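Section 6: Logging a Plant Parcel Inspection in Listance

Welcome back! If you have made it through Section 5, your station is signed in and your label printer is talking to Listance, so the fiddly part is behind you. Now we can get to the parcels themselves — plants, cuttings, seeds, fruit and anything else with leaves or soil attached.

1. Open the Intake tab and scan the shipping label. If the label is torn or smudged, press Manual and type the tracking number slowly, checking it against the box as you go.

2. Choose the origin from the list. The list holds 3,612 growing areas, so do type the first few letters and save yourself a long scroll.

3. Pick the plant type. When you really can't tell, choose Unknown Plant Material and carry on. An identifier can fill it in later.

Note: The Wallville depot uses its own short list of 183 plant types. Ask Humaira Baloch for the file before your first shift there. 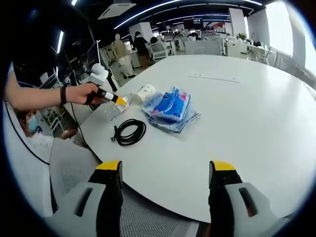 4. Record what you found. Tap Clean, Hold or Reject, and add a few words of your own if you picked either of the last two.

5. Print the tag and stick it beside the shipping label, never over it.

Caution: A parcel marked Reject can't be reopened after 9 p.m., when the day's records are sent off. If you have any doubt at all, mark it Hold and leave a message for Brigitta Grabner.

6. Press Finish. The screen goes back to Intake, ready for your next box.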